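Showing a Robot the Job: Notes for Session 2
Signe Lindholm, 11th November

These go with what I said in class, more or less in the order I said it. Our running task all through this part of the course is bed-making, so keep the blanket in your head as you read.
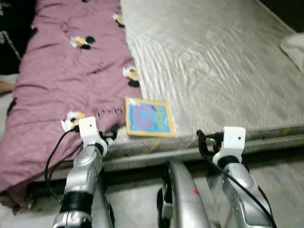 1. Two ways of showing

You can take hold of the arms and move them yourself, or you can drive them from somewhere else with a pair of controllers. We call the first one hand guiding and the second one teleoperation, and you'll see both words in the reading.

Hand guiding feels great for the first ten minutes. You push the arm, it goes where you push it, and you can feel when the gripper bumps into the mattress. Then you try to do both arms at once, reaching across a bed, and you find out how many elbows you have (too few!). It also puts your own body right where the cameras want to look.

With teleoperation you keep out of the way, but you give up most of your sense of touch. I still tug too hard on cloth when I drive remotely, and I've been doing this for years. Watch the folds – they tell you how much pull you've got on the fabric long before the arm does.

2. Why a blanket is a mean thing to start with

A box has corners and they stay put. A blanket doesn't have a shape you can write down. Bunch it up twice and you get two different problems, and the edge you want to grab may be tucked under a fold or hanging off the side of the bed.

Small things lying around matter too. Take a picture card resting on the mattress with one side over the edge of the blanket. Do you move it first, or pull and let it slide? Either one is fine with me, but pick one and do it that way in every demonstration. If half your demos move the card and half don't, the learner can end up with a muddle in between.

3. How we record

Each pair records 100 demonstrations. With the sets carried over from October, the class pool should come to 400 once everyone's in. Nkrumah Osei keeps the master list, so send him your file names and please don't rename anything afterward.

Start every take with both grippers open and in front of the bed. Go slower than feels natural. If you drop the cloth, don't stop! Go back, pick it up again and finish, then mark the take "recovered" in your sheet. I want those. A robot that has only ever been shown perfect grabs has no idea what to do after a bad one.

Do stop if a cable snags or an arm presses into the bed frame. Hit the pause pedal, back off by hand, and mark the take "void."

4. For next time

Read the Aidoo chapter on cloth handling, at least up to the part about grasp points. The Zunosau logging guide is optional – handy if your timestamps drift, dull otherwise.

Then write me half a page on this: where would you grab a crumpled blanket first, and what would you look at to decide? Drop it in the tray outside room 349 or bring it along to class.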